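3.2 Fibre release by load size

Wash water was collected from 235 domestic loads at Drimholm and passed through a Negi mesh filter. Small loads released more fibre per kilogram than full ones – a pattern also found at Nukivside.
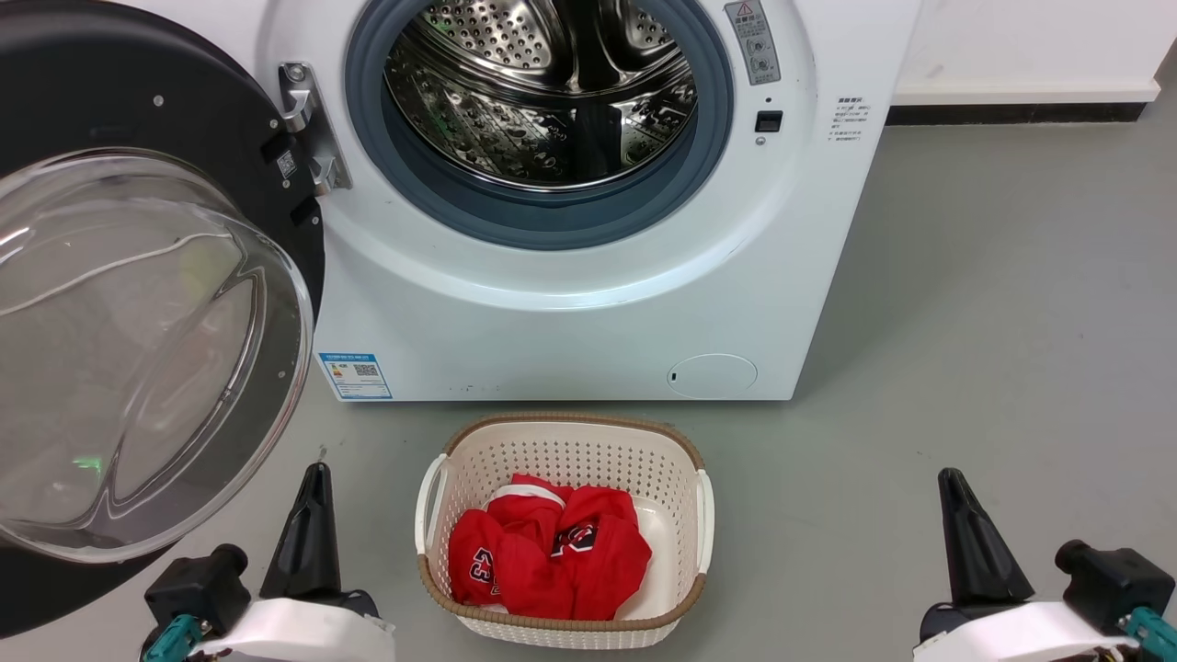
Figure 3. Front-loading washing machine with the door open.

Filters were dried overnight and weighed three times.

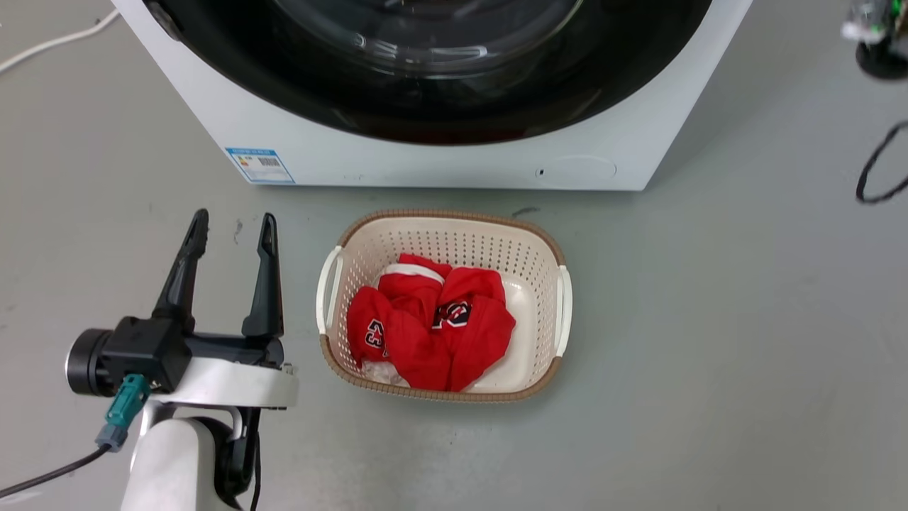 Does a cooler wash reduce fibre release? It does for polyester, though the effect on cotton was too small to separate from weighing error.

Related articles
Leckie, Sheena – Lint in rural drains
The Sikero survey of 884 households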